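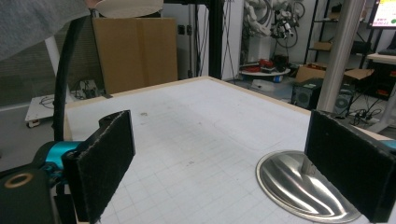 The hand-held Flumik over our grid-top table, steel stand on the right.

I put off buying the Flumik gripper for ages, and I'm kind of mad at myself for waiting! We paid $400 each for 2 of them, out of money I'd set aside in February for a Prandier (nice, but way over budget once you add the mount). The felt-covered pads are great – soft, wide, easy to swap – though the edges do fray a bit.
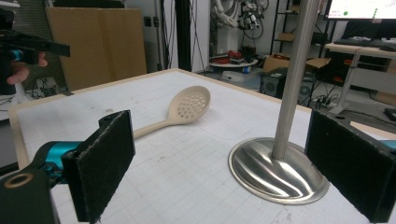 Budget for the boring stuff too. I forgot spare pads, $20 a set from Landeg, and then paid for shipping twice. Utensils are cheap, so get plenty, slotted spoons included. My one gripe is the manual, which reads like it came with an old Atari. Four stars, and I'd order again.

August 18, 2018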